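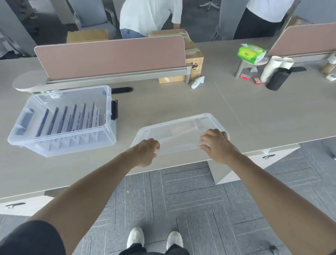
Storage box and lid on one of the desks.

Jobs > Part-time and seasonal > Archive assistant, Lauritsen seed library

Last updated: Sep 26, 2018

Lauritsen is looking for a part-time archive assistant, and we would love to hear from people who like old paper, garden lore and putting things where other people can find them.

We are a small lending library for seeds, and we also keep the records that go with them. Gardeners have been giving us their notebooks for years now – planting diaries, recipe cards, letters between neighbors about which bean did well on which side of the hill. There are 483 notebooks in the collection, plus a good deal of loose paper, and most of it has never been properly listed. It's wonderful stuff! One grower wrote down the first frost every fall for most of her adult life, and then added what she had for supper that night. We want people to be able to read this.

What you would be doing

Most of your week would go into the Irnorach papers, a large gift from one family of market gardeners. You would read each notebook, write a short entry for our catalog, note the plants and places it mentions, and put it into a proper folder with a penciled number. Some of the handwriting is lovely and some of it is dreadful, and you get used to both. Hafþór Snorradóttir, who runs the archive, will sit with you for the first few weeks and go through everything with you (she can read almost any hand, including her own, which is a real achievement).

On the other days you would help at the lending counter, answer letters and emails from members, and pack seed orders when spring gets busy. We also run an open house in June, and everyone pitches in for that. Last time we ran out of lemonade before noon and had to send somebody out for more.

Who we hope to hear from

You don't need a degree in library work or any experience in an archive. We can teach you the numbering and the catalog software, Skudetti, in an afternoon or so. We can't easily teach patience with a page that has been rained on, so please tell us if you have that. Neat handwriting helps a lot. So does knowing a turnip from a rutabaga, though you'll pick that up quickly enough at the counter.

You should be able to lift a full file box, and be comfortable around dust and a bit of old soil, which does fall out of the notebooks. The reading room is up one flight of stairs. If stairs are a problem, write to us anyway, as we can bring the work down to the ground floor.

If you read Danish or Norwegian, say so in your letter! A whole run of the Irnorach letters is in one or the other and we are not always sure which.

Hours and pay

The job is 20 hours a week for one year, with a good chance of going on after that. You choose your own hours within reason, as long as you cover 2 counter shifts a week. Pay is $600 every two weeks. You also get a membership, your pick of the surplus seed each spring, and a bed in our garden on Drirkeo Lane if you would like one.
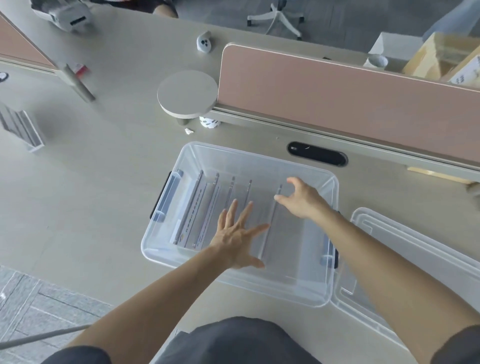 Can I apply if I can only work mornings?

Mornings are fine, and several of the counter shifts are morning ones anyway. Put the hours you can do in your letter and we will work out the rest together.

How to apply

Send us a letter of a page or so telling us who you are and why this sounds like your kind of work. Please add around 200 words on any garden you have known well – your own, your grandmother's, the one you walked past on the way to school. We enjoy reading these more than we can say, and they tell us how you write, which matters for the catalog. A résumé is welcome but it can be short.

Letters go to Gillespie Shearer at the Lauritsen front desk, by mail or by hand. Gillespie answers every one of them. If you would like to look around before you apply, come by whenever the counter is open and ask for a tour of the reading room.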